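Cladania (audio company)

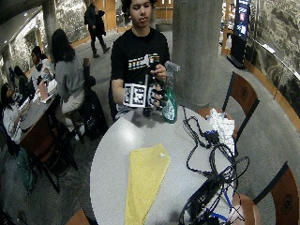

A young man at a round table in a common area.

Cladania is a podcast and spoken-word audio company based in Murnton. It makes its own programmes, hosts shows for independent producers and sells advertising across both. The company was founded by Nerys Price and Yaw Eshun, who had worked together in local radio, and has 78 staff.

History

Cladania began as a production house with a single programme, Gethin, a serial about the closure of a slate railway. The first series ran to 14 episodes and was paid for by listener subscriptions. Price wrote and presented it, while Eshun edited the recordings and handled distribution. A second series followed with a different presenter, Bleddyn Dafis, and dealt with the sale of the railway's land.

Income from Gethin was used to set up a hosting service, at first open only to producers in and near Murnton. It was later opened to anyone, and by the end of its second year carried around 400 shows. Most were hobby programmes with small audiences, and the service lost money until advertising was added.

Purchase of Drisside

Cladania bought Drisside, a maker of recording and editing software, in April of the following year. The price was not made public. Drisside had been started by Uriel Mansilla, who stayed on as head of software. Its editing program was renamed Cladania Desk and bundled with paid hosting accounts, and the version sold separately was withdrawn. Existing licence holders were given a year of hosting in exchange, an offer that some of them criticised on the company's user forum.

Programmes

The company's own list includes drama, local history and interviews. Its longest-running show is Late Ferry, a weekly interview programme presented by Bảo Trình, which has reached 116 episodes. Gethin remains available in full, with transcripts in English and Welsh.

Business model

Hosting is free up to a monthly upload limit. Paid accounts remove the limit and give access to download figures by region. Advertising is placed at the start and middle of episodes, and producers may refuse particular advertisers. Cladania keeps a share of the advertising income from hosted shows but takes no rights in the recordings.

See also

Podcast hosting
Radio drama
Spoken-word recording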